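This site uses cookies to remember your settings. Accept | Decline

# Harkine block-to-bin set

Data card, version 11. Maintained by Rarlow.

The set holds 200 teleoperated episodes of one task: pick up the green block, drop it in the blue bin. Start poses vary between episodes – the bin moves less than the block.

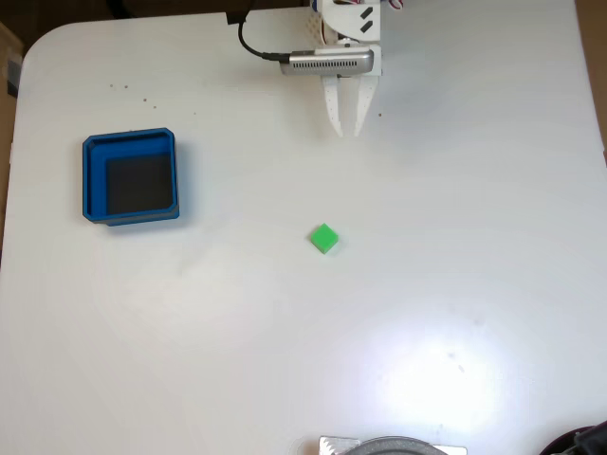
Episodes with a failed grasp are kept and flagged in the index. Hold out the 36 listed in `test.txt`. Depth is missing from episode 67.

License: research use only.

Comments (2)

imari_k: Are joint angles in radians?

rugemalira: Radians. Gripper width is in meters.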